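Robots still slow at putting the washing away

November 2, 2022

A machine that puts your clothes away has been promised for so long that it is tempting to stop listening. Lolonance, a small firm based in Tikholm, would like people to start again. It has been showing its laundry work in a furnished bedroom, and the job it has picked is a modest one: take a piece of clothing, get it on a hanger and hang it on the rail.

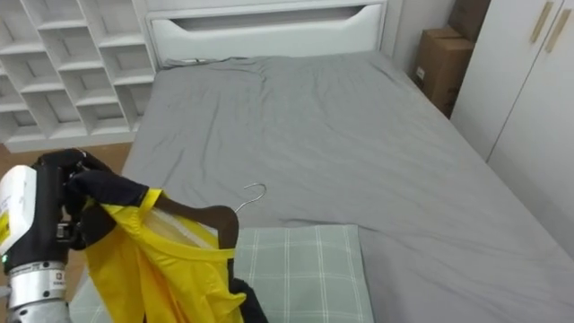 A gripper holds a yellow garment on its wooden hanger.

Modest for a person, at any rate. The firm gives its own figure for a single garment as 4 minutes, start to finish, on a good run. Most of us would be done before the kettle had boiled, and would probably have been thinking about something else. A household wash of 30 items would, at that rate, take the machine two hours, and that leaves out socks.

Lolonance says speed is the wrong thing to look at for now. The company began its clothing trials in September and says it has since logged more than 200 attempts. It has not said how many of those ended with the garment on the rail, or how often a member of staff had to step in. Until it does, the number of attempts tells a buyer very little.

Cloth is hard for machines. A box keeps its shape when it is picked up. A shirt does not, and the neckline that was open a moment ago can close up or slide underneath. Threading a hanger through it takes two hands doing different things at the same time. 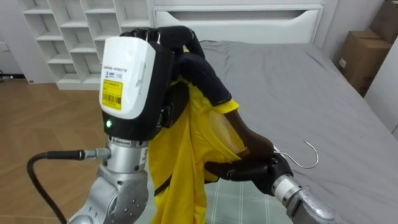
Could one of these be bought for the home yet?
Lolonance has nothing on sale and has set no price. It says a first trial in homes might involve 5 households, but there is no start date.

Other companies are going after the same chores by duller means. Kamum, which makes fittings for laundries, has stuck to fixed machines that do one job in one place, and argues that a shop or hotel has no use for legs or fingers if the work can be brought to the machine. That is hardly a neutral view, given what Kamum sells, but on the shop floor it has the better of the argument so far. Stockrooms deal with the same few shapes over and over, under the same lights. Bedrooms are full of surprises.

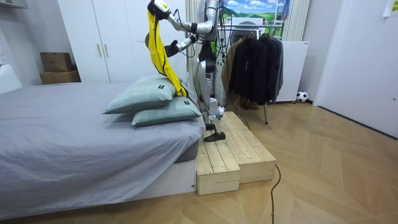
There is also the matter of space. Plenty of spare rooms barely fit a bed and a rail, and anything the size of an adult has to stand somewhere while it works and somewhere else when it is finished. Lolonance says a smaller model, called Innes, is being designed. It has shown drawings but no working machine.

None of this makes the work worthless. Handling soft things well would be useful in care homes and in clothes shops, where hanging stock eats up hours of staff time. A slow machine might even earn its keep overnight - provided it could be left alone, and the firm is not claiming that yet.

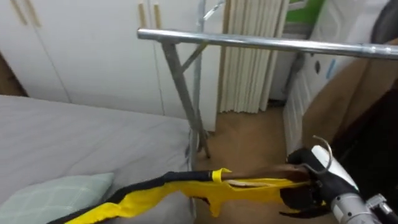

The next thing to ask for is a full basket, tipped out in a heap, with the inside-out sleeves left as they are. Lolonance says it plans to try mixed loads next year and will publish the results, including the failures.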